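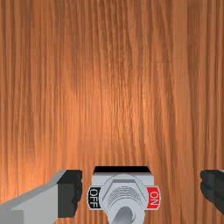 Last modified: May, 16:40

Zullholm Joint Facilities Group
Minutes of the spring meeting, Clanska Hall, meeting room 2

Present: representatives of the Clanska, Fang and Brimau sites; chair; minute-taker.
Apologies: one received from Brimau.

The meeting opened at 14:05.

1. Minutes of the previous meeting
Approved with one correction. Under item 4, "supply temperature" should read "return temperature". The published copy will be replaced.

2. Matters arising
2.1 The replacement key for the Fang meter cupboard has been received and signed for. Closed.
2.2 The question of who pays for snow clearing on the shared access road remains open. Clanska will send the wording of the old agreement to the other two sites before the next meeting.

3. Water heating, Clanska
3.1 The site reported on the storage tank. Capacity is 4000 liters. The inspection found scale on the lower coil and a worn seal on the drain valve. The seal has been replaced. Descaling is planned for the summer shutdown.
3.2 Brimau asked whether the tank could be bypassed during the work. Clanska confirmed that a bypass exists but has not been used since it was installed – the valves must be tested first.
3.3 Agreed: valve test before the end of the month. Result to be circulated by email.

4. Reading room wall panels, Fang
4.1 Two finishes were compared, oak veneer and a darker stained pine. The oak is easier to match if a single panel has to be replaced later. The pine costs less, but the supplier does not guarantee the same stain from one batch to the next.
4.2 The oak was preferred. Grain is to run vertically on all walls, including above the door.
4.3 Fang will obtain a second quotation. The order is not to be placed until the moisture readings for the north wall have been received.

5. Lighting
5.1 Of the corridor fittings at Brimau, 23 still have the old ballast. These will be changed as they fail. A full replacement was discussed and not supported.
5.2 The timer at the Clanska side entrance runs an hour behind. To be corrected.

6. Budget
6.1 The small repairs line was overspent by 200 dollars, all of it on door closers. The overspend will be covered from the signage line.
6.2 No change to site contributions. Brimau asked that its reservation on the method of calculation be recorded.

7. Any other business
Fang asked that agenda papers be sent a full week ahead. Agreed.

Actions
Clanska – access road agreement; bypass valve test; entrance timer.
Fang – second quotation for panels; moisture readings.
Brimau – list of remaining ballasts by floor.

Next meeting at Brimau, date to be set by email. The meeting closed at 15:50.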